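From: Gindonstead Fruit Swap list
Date: Monday, July 9, 2018
Subject: Re: [fruitswap] sorting table, what goes where??

Hi all

Quick one as I've got to be out the door by 9. Answering the message from the Flindby end below, then a few things about the next swap. Sorry for the order, or lack of.

> Hello list, first winter with you lot, so forgive the basic question.
> Brought home a mixed bag from the Radwan Road swap and have no idea
> what half of it is or how long I've got. There's citrus in three or four
> colours, some little yellow things, small red ones, a shiny dark red one
> that might be a plum (in July?) or an apple, and something brown and
> wrinkled that my kids refuse to touch. Do I put it all in the fridge?
> All in the bowl? Last time I left everything in the one bag on the
> laundry bench and lost most of it in a week. Also is it bad manners to
> bring back what we don't eat?
>
> Also also, do the crates need to go back to Brakine or do we keep them.

OK. First thing, get it out of the bag. Every time. Doesn't matter how tired you are. Tip the lot on a table with a cloth on it and spread it out so nothing's sitting on top of anything else. You can't sort fruit in a bag, all you see is the top layer and the bad one is always at the bottom, going furry against the others.

Then pick up each piece and turn it right round. Press gently near the stem with your thumb. Soft spot, eat today or cut it up for the pot. Split skin, same. Mould, compost, and wipe down whatever it was touching. Spots on the skin on their own are usually nothing, half of what comes off backyard trees has spots. Backyard fruit isn't shop fruit, don't chuck it for looking ordinary. 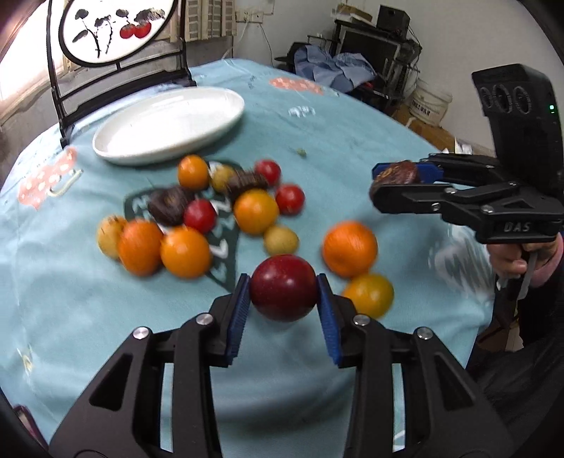

Mixed fruit out on the blue cloth, dark red one up for checking.

Colours. Don't go by colour for ripeness with citrus, please, we have this conversation every January when the list is quiet and again every July when it isn't. A greenish one can be perfectly good and a bright orange one can be dry as a biscuit. Go by weight. Heavy for its size = juice. Light and puffy = marmalade if you're lucky. If you really can't tell, cut one and taste it, that's what it's for.

Small yellow things: can't say from your email. Could be cumquats on the pale side, could be small lemons, could be late guavas if somebody's got a warm wall. Scratch the skin and smell it. If it smells like lemon, treat it like lemon. If you still don't know, don't feed it to the kids, put it aside and bring it next time and ask whoever's on the table.

Dark red one. If it's a plum it came from a shop and someone's cleared out their fruit bowl into the swap, which is allowed, just put a note on it. If it's hard and heavy it'll be an apple. Apples keep well but keep them AWAY from the rest, they hurry everything else along. Good trick if you've got rock hard pears, bad news if you've got a bowl of anything already soft.

Wrinkled brown bits. Ha. Without seeing yours I'm not game to name it. We've had ginger, we've had dried fruit, we've had passionfruit that somebody forgot in the car. Passionfruit is fine wrinkly, better really. Break a bit off, or cut it, and have a sniff before you bin it.

Where to put it all:

Bench or bowl, single layer if you can: citrus you'll eat this week. Anything still firm that needs to ripen.

Fridge, crisper drawer: the rest of the citrus, apples in their own bag. Berries and anything small and soft, don't wash till you eat them, they go to mush.

Pot or freezer: everything you pressed with your thumb and it stayed pressed. Lemon and lime juice goes in ice cube trays. Zest it first while it's whole, impossible after, I have the knuckles to prove it.

Go over the bowl every 2 days. Takes a minute. One crook mandarin will take its neighbours with it and you won't notice until you pick one up and your thumb goes through.

Re bringing stuff back: yes, if it's sound. No, if you wouldn't take it yourself. We weighed the leftovers after the last swap and there was 37 kg, too much of it past use, and it all had to be driven to the compost at Brakine in someone's wagon. Car stank. So have a look before you bring it, and if it's a bit tired but usable put it in a seperate bag marked COOK and the jam people will fall on it.

Crates: the green ones belong to Brakine and need to go back. Please. There were 200 when we started with them and I'd hate to say how many there are now. If you have one with socks in it, you know who you are. Cardboard boxes are yours, keep them or flatten them.

While I'm here, next swap stuff:

- same hall at Radwan Road, use the side door, the front one is sticking again
- bring your own bags, we are out
- labels!! Even just "lemon, our tree, not sprayed". Masking tape and a pen is fine. If it's been sprayed say with what
- tablecloths, we're short. Old ones, patterned, stained, don't care. Just not the plastic kind, the fruit rolls off and sweats underneath
- citrus glut is ON so if you've got anything that isn't an orange you'll be very popular. Herbs, eggs, silverbeet, rhubarb, all good
- no more chokos. I mean it

The Flindby people asked about a lift for anyone without a car, reply to the list if you have a spare seat, not to me as I'm hopeless with my inbox this month.

Marmalade recipe from last year is still in the archive under "Seville or near enough". It says a kilo of sugar and that's too much if you're using sweet oranges, start with three quarters and taste it as you go. Someone also asked whether to leave the pips in. In a bit of muslin, tied to the handle, fish it out at the end and squeeze it hard.

Right, gone. Will answer the grafting question tonight if the interent holds up.

Gindonstead table

--
To unsubscribe, send a blank message with "unsubscribe" in the subject line.
Please trim quoted messages before replying.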